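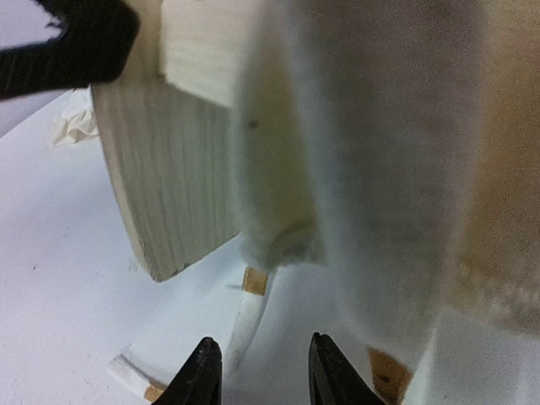

Marloes Mulder

How to write up a celebrity split when all you've got is the court paperwork

I've been putting out a little music gossip newsletter for a good while now (1178 of you at last count, hello and thank you!), and the question that lands in my inbox more than any other comes from people starting their own. Somebody in a band they cover has separated, there's a filing doing the rounds, everyone on the group chat is already shouting, and they want to know how to write it up without getting it wrong or getting a letter from a solicitor. So I've made a cuppa and I'm going to go through the way I do it, start to finish. It's slower than you'd like. You'll be beaten to most stories, and I've made my peace with that.

Get the document itself

I mean the filing, or the judgment if there is one, with the court's name and a file number on the front. A screenshot of a paragraph is a lead and you should treat it like one. In plenty of places family court matters are closed, or there are strict rules about identifying the people in them, and that very much includes us here in Australia. Overseas filings are often easier to get hold of, but you still need to know what you're allowed to publish where you live. If you're unsure, ask a media lawyer. Some community legal services will talk to small publishers, so ring around before you decide you can't afford it.

When the Gresutar break-up hit, the document that was going round ran to 113 pages, and I'd guess most of the people posting about it had read the first two. I printed mine out and went at it with a highlighter over a weekend, which my family will tell you was a very dull weekend indeed.

Read it for who is speaking

Most of what's in a filing is one person's side, written by their lawyer, and it's written to win. Go through and put a letter in the margin next to every statement: A for something one party alleges, R for something the other party says in response, and J for something a judge has found or ordered. You'll be surprised how few Js there are. Early on there may be none at all.

Once you've done your margins, your verbs will nearly choose themselves. An A gets "claims" or "alleges" or a plain "says in the filing". An R gets "denies" or "disputes". Only a J gets "ordered" or "found". I steer clear of "admits" unless somebody has well and truly admitted something, and I never use "slams" or "blasts", though I confess I was terribly fond of both when I started out.

Check the dates twice

Date of marriage, date of separation and date of filing are three different things and they get muddled constantly. The separation date can be in dispute as well, as it may affect who is owed what. Write all three at the top of your notes with the page number beside each. My friend Bram Stevens once subbed a piece of mine where I'd had a couple separating before they'd met, and he has been very gracious about only bringing it up at birthdays.
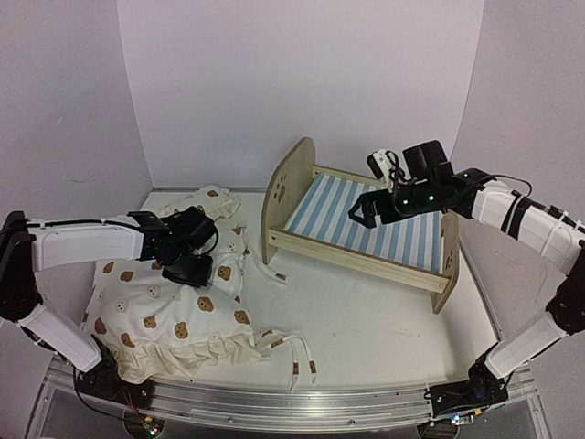
Then do the same with money. If a house is mentioned, note whether the figure is what was paid for it, what somebody reckons it's worth now, or what's still owing on the loan. A headline that turns a mortgage into a fortune will get picked up everywhere, and your correction won't.

Leave the kids out of it

I use "the couple's children" and stop there. No names, no ages, no schools, even if they're in the filing and even if the bigger sites have printed them. Addresses go too. If one parent is asking for the other to be kept away from the family home, you can say so without telling anyone which street it's on.

Ask for comment, and give them proper time

Email both sides. Label, manager, lawyer, whoever you can find. I give five working hours for a small item and a full day for anything that might hurt. Set out plainly what you plan to publish and when. Femke De Graaf, who looked after press at Koster when I was starting out, told me she answered the polite ones first, and I've kept my emails short and friendly ever since. Save every reply. If you hear nothing, write that they "had not responded by publication", and if they come back later, add it in with a note.

Write it short

Mine go like this: what has been filed and by whom, what each side says, what the court has done so far, what happens next, and one line of background about the music for people who've come in cold. I draft in Wireo, as it lets me leave margin notes that don't go out with the email, but a plain document is just as good. Read it aloud before you send. If you'd feel sick reading it in front of either person, have another look at the sentence that did it.

Keep the file open

Cases settle, claims get withdrawn, people reconcile (it does happen!). I put a reminder in my calendar for January each year to go back over every case I've covered and update the old posts, with the new information at the top and the date it was added.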